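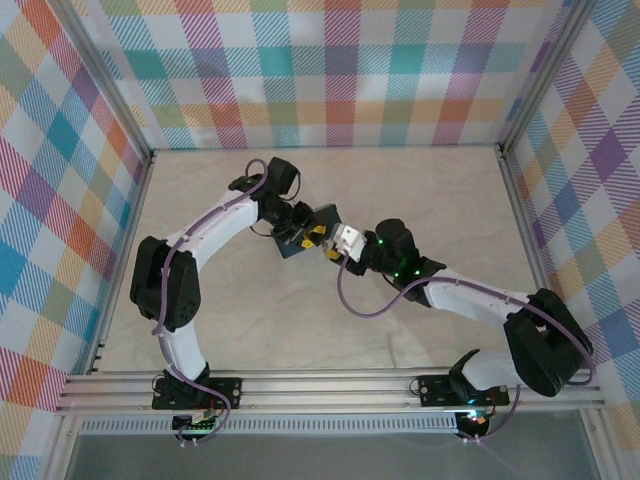
Ein Tisch braucht eine Wand im Rücken und am besten noch zwei an den Seiten, sagte Canan Kırmızıgül bei unserem ersten Treffen, sonst liegt abends alles auf dem Boden. Mit dieser Bemerkung begann die Arbeit an unserer ersten Tischnische, und an der Grundform halten wir bis heute fest: eine waagerechte Platte, drei Wände, vorne offen.

Über uns

Starcombe baut Tischnischen für Werkräume, Schulen, Büros und private Arbeitszimmer. Wir liefern Platte und Wände zusammen oder einzeln und passen beides an vorhandene Räume an. Die Werkstatt liegt in Andville, in einer früheren Druckerei mit Hofzufahrt. Dort wird zugeschnitten, bezogen und verpackt. Im vorderen Raum zeigen wir Muster.

Unsere Platten

Am häufigsten bestellt wird die helle Platte in blassem Beige mit einer feinen, marmorartigen Zeichnung in Creme. Dunkle Gegenstände, etwa in Marineblau, heben sich darauf gut ab. Wer viel mit kleinen Teilen arbeitet, nimmt meist diese Ausführung. Daneben führen wir einfarbige Platten in Grau und Sand. Musterstücke schicken wir auf Anfrage zu, zwei davon kostenlos. Bitte legen Sie sie an den Platz, an dem der Tisch stehen soll, und sehen Sie sie bei Tages- und Kunstlicht an. Beige fällt je nach Lampe sehr unterschiedlich aus.

Unsere Wände

Die Wandbezüge suchte anfangs Revathi Iyengar aus, und von ihr stammt auch die Vorliebe für Karos. Das Pastellkaro war als Versuch für einen einzigen Kunden gedacht. Inzwischen ist es unser meistverkauftes Muster – vor allem Schulen bestellen es nach. Alle Bezüge der Reihe Lucero lassen sich einzeln tauschen, auch Jahre nach dem Kauf. Beim Karo achten wir darauf, dass die Linien an den Ecken weiterlaufen. Das kostet Verschnitt, den wir nicht gesondert berechnen.

Maße und Sonderanfertigung

Die Standardwand ist 60 cm hoch, die Platte höchstens 200 cm breit. Breitere Tische setzen wir aus zwei Platten zusammen, die Fuge bleibt sichtbar. Die Reihe Lurnon hat niedrigere Seitenwände und eignet sich für Räume, in denen man sich über den Tisch hinweg unterhalten möchte. Ausschnitte für Kabel oder Steckdosen sägen wir nach Skizze. Die vordere Kante bleibt auf Wunsch frei für Klemmen, Schienen oder eine Lampe.

Wer bei uns arbeitet

Panya Khunthong leitet den Zuschnitt, Harish Salian das Beziehen der Wände. Anfragen und Angebote bearbeitet Aravind Sastry. Bei größeren Aufträgen kommt jemand von uns zum Ausmessen vorbei.

Besuch und Lieferung

Der Musterraum ist nach Absprache geöffnet, im Juni bleibt er wegen der Inventur geschlossen. Die Lieferzeit beträgt in der Regel drei Wochen, bei Sonderbezügen länger. Verpackungsmaterial nehmen wir wieder mit – bitte bei der Anlieferung Bescheid geben.

Stand: 24.09.2026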